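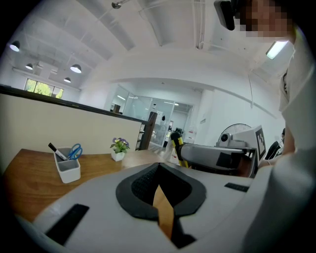 Two grippers at the desk, view from one gripper's camera.

Grarkell – handheld gripper build, shared workshop

README, last touched July. Notes are mine (Drahomíra Bartoš) unless marked.

What's in here
37 clips, desk tasks only. Pen holder, scissors, marker, small plant. Raw video plus a text file per clip. Trimmed versions in the folder "short", same names.

Hardware
Two handheld grippers, white and grey shells. Black V-shaped foam pad in the jaw, textured mesh on the inside. Square marker on the side panel, camera on top. Print settings are in shell_notes.txt – use the second set, the first one warps at the shoulder.

Head camera files are seperate, see "head". Not synced yet. Clap at the start of each clip, line them up by hand.

Known problems
- wide lens bends everything near the edges, calibration file is for clips 14 and up only
- ceiling lights blow out in some clips, exposure was on auto
- clip 50 doesn't exist, I skipped a number. Same for a few others
- faces blurred by script, check before you share anything
- foam pad gets shiny after a while and slips on the scissors. Swap it

Running it
Unpack, run check.py first, then convert.py. Needs 808 MB free. If it stops at "no marker found" just run it agian.

To do
Sync. Left/right naming (Zwane used L/R, I used A/B, sorry). Better mount for the camera

Questions – leave a note on the Grarkell shelf or open an issue.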